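Progress report: Lockyer Sessions recording grant, second reporting period
Submitted by Ebony Prendergast, project manager

Tracking for the Wulholm album is complete. The band recorded 18 songs at the Bellville studio, of which 11 will go on the record. Rhythm tracks were cut live to tape and transferred at 96 kHz. Lead vocals were redone on two songs after the key of each was lowered a half step.

Mixing began in January. Five mixes have been approved by the band. The remaining six are in first or second revision, with the string parts on "Jeton" still to be edited for timing.

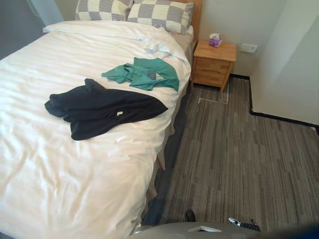 Lodging for the players was charged to the travel line, which stands at $322 under budget. The saving came from combining the horn and string dates into one trip. Rooms were booked in the residence next to the studio, at a flat nightly rate with linens included. They have a double bed with a white duvet and checkered pillows, and were also used for lyric work between takes. We ask that the balance be moved to mastering, where the quote rose after the vinyl edition was added.

Two items are open. The publishing split for the co-written songs has not been signed by all parties, and the cover art is waiting on a final track order. Neither affects the mix schedule.

Next period: finish mixes, approve sequence, deliver files for mastering, and submit lyrics and credits for the sleeve.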